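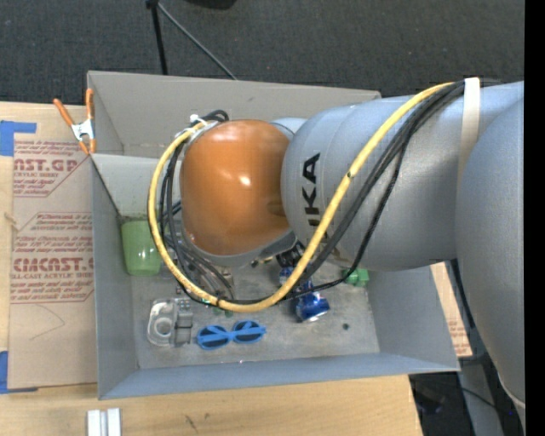

Arm over the test bin, cable loop on the outside of the orange joint cover.

Gripper comparison cell, pre-run inspection
Site: Ernau, bench 2
Date: Oct 23, 2021
Inspected by: Silvia Trnka
Units compared: Plollix, Buthelezi

1. Bin secured to table: OK
Orange-handled clamp at the corner. Check it again after each gripper change.

2. Cable routing: FIX BEFORE RUN
Yellow cable makes a wide loop beside the cover and touches the right side of the green cup. Take up the slack at the strap. Black cables need the same.

3. Strap and ties: OK
Replace the white ties if they are cut for rerouting.

4. Hoses at the tool end: OK
No leaks found by hand check on either unit.

5. Test objects: OK WITH COMMENT
Cup, folded sunglasses and blue can stay in the set for both grippers. Kedir wants the clear items scored separately. Agreed.

6. Table surface: OK WITH COMMENT
Acrylic sheet still in its brown paper next to the bin. Move it to the rack.

7. Emergency stop: OK
Tested from both sides of the cell.

8. Controller log: OK
Plollix finished 962 picks with 22 drops. Buthelezi is at 204 picks, too early to compare. Do not change the speed setting between units.

Open items: 2, 6
Assigned to: Romana Šimek
Recheck item 2 with the arm at full reach before signing.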